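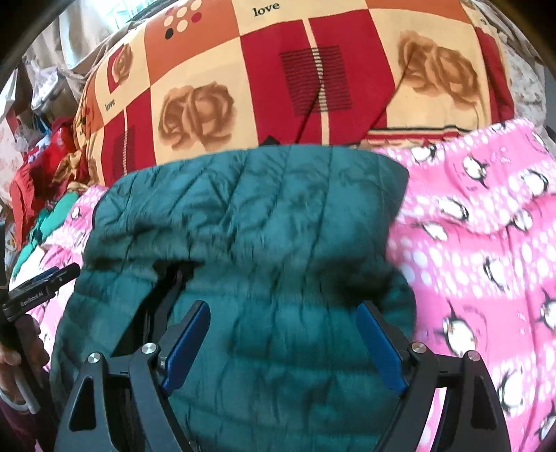
Kolbrún Ravn

4. The Open Day at Skiltoton

4.1 Setting and visitors

The open day was held at the Skiltoton site on 03/10/2023. The purpose was to let people outside the group try the hand-held grippers on ordinary household cloth and to see how much instruction they needed before the recordings became usable. Earlier sessions had been run only with trained operators (Section 3), and the handling in those recordings was very even. We wanted material from people who had folded clothes all their lives but had never done it with two fingers on each side.

Visitors came in small groups. Rasmus Kļaviņa gave the introduction, and Ivana Echeverría stood beside the work surface during the trials. Each visitor was given three attempts at one garment. No one was told which fold to use. Visitors who asked were told to fold the garment as they would at home.

4.2 Work surface and garments

Trials were done on a bed-like surface with other cloth left on it (Figure 1). In the trial shown, the garment is a teal quilted piece lying across the center, with its upper section already bunched into a wide panel. Patterned pink fabric lies on both sides of it, and a patchwork cloth covers the area behind. The gripper tips have blue pads, which stand out well against the pink print and less well against the teal.

Figure 1. Quilted garment with both hand-held grippers in view. The nearer gripper is open over the garment; the second, held in the operator's hand, is at the left.

Quilted garments were harder for visitors than flat ones. The padding springs back when the pads let go, and a fold that was made with one gripper often opened again while the other was being moved. Several visitors solved this by resting one closed gripper on the fold and working with the other. This was never part of our written instructions, and trained operators had used it only rarely. Rokeya Bhattacharjee has since added it to the operator sheet as a permitted technique.

Shiny fabric was a second difficulty. Visitors tended to squeeze too late, after the tips had already begun to slide. Pinching at a stitched line worked better than pinching between the lines, and most visitors found this out by their second attempt.

4.3 Effect on the recordings

Of the attempts made during the day, 92 were kept after review. The rest were removed, mainly for hands covering the work area or for visitors turning away to talk in the middle of a fold. The kept attempts were added to the Povidside set, which held 2,000 trained-operator recordings at that time. They were labeled separately so that they could be left out of training if needed.

Two differences from the earlier recordings should be noted. Visitors paused more, usually with the grippers open above the cloth, and they regrasped the same edge more often. Aigars Venckus reviewed the pauses and recommended leaving them in. Trimming them would have made the visitor attempts look smoother than they were, and the comparison in Section 5 depends on timing.

A second open day is planned for November at Nivmont, with the same introduction and a larger share of padded garments.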